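Rummont Paper Conservation Workshop
Shared notebook, October
Entry by Inmaculada Miranda
Matter: Erville parish ledgers, adhesive trials, second round

Started at 8:40. Begoña Mateos had left the wheat starch paste to cool overnight under a layer of deionized water, as agreed after the first round. The water was poured off and the paste was pushed through the horsehair sieve twice. It remained grainy after the first pass. The second pass gave an even texture, comparable to the batch recorded in the spring trials, although the color was slightly grayer. The starch came from the new sack. The lot number is written inside the lid of the storage tin and should be copied into the materials register.

Three adhesives are under comparison for the repair of torn leaves in the ledgers: the wheat starch paste, methylcellulose at 2 percent, and a mixture of the two in equal parts by volume. All strips were cut from the same sheet of kozo tissue with the grain running lengthwise. The test support is the blank rag paper that Rodrigo Collado set aside from the discarded account books. It is closer in weight to the ledger leaves than the modern paper used in the first round, and the results of that round should not be placed in the same table.

Each adhesive was applied to 20 strips with the flat brush. The strips were laid across a torn edge, covered with polyester web and blotter, and placed under glass with the small weights. Blotters were changed after 30 minutes and again before lunch. The change in the first round was made later, and Begoña considers that this explains the cockling noted on the paste samples. I agree that it is likely but would prefer to see one more set before it is written into the procedure.
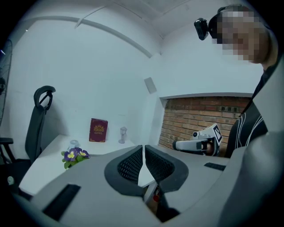 At 1:15 the first set was taken out from under the glass. The paste samples were flat except for two at the outer edge of the board, where the weight had been placed badly. The methylcellulose samples were all flat and very flexible, but four of them lifted at the end of the strip when the leaf was turned by hand. The mixture held in every case. It left a faint shine on one side when viewed under raking light. The shine is not visible under the ordinary reading lamps, and Rodrigo does not regard it as an objection for leaves of this kind. It would be an objection for the illustrated title pages, which are to be treated separately.

Iron gall ink. Before any wet treatment is approved, the written areas must be tested for free iron(II) ions with bathophenanthroline strips. Rocío Pastor tested six spots on the first ledger this afternoon. Four turned pink within the usual time, two of them strongly. Both strong results are in the heavy downstrokes of the earlier clerk, whose hand fills the volume as far as the change of ink. For those pages the water content of the paste is a concern, and remoistenable tissue activated with very little moisture is to be tried first. Rocío will prepare the sheets with the mixture, thinly brushed out, and leave them to dry on the polyester.

Humidity in the drying area was higher than preferred until the middle of the morning and then came down. The chart paper in the old recorder ran out at some point before noon, so the trace is incomplete. Readings for the missing hours should be taken from the digital logger when the file is next downloaded.

Correspondence. Korkor Aryee wrote on behalf of the Erville archive to ask whether the original sewing can be kept. The reply should state that the sewing is sound in the first two volumes and broken at the head of the third, and that no sewing will be cut without written consent. The archive holds 3000 leaves in the same series, and Korkor has asked for an estimate of time per leaf. No figure should be offered until the remoistenable tissue has been tried on actual leaves.

To be done next:

Repeat the paste set with the earlier blotter change and the weights squared to the board.
Label the mixture jar with the date of preparation. It is in the refrigerator, second shelf, and is to be discarded at the first sign of odor.
Order bathophenanthroline strips. One packet remains.
Return the bone folder borrowed from the binding bench.

Closed at 5:10. Samples left under glass, set B on the left board and set C on the right.

I.M.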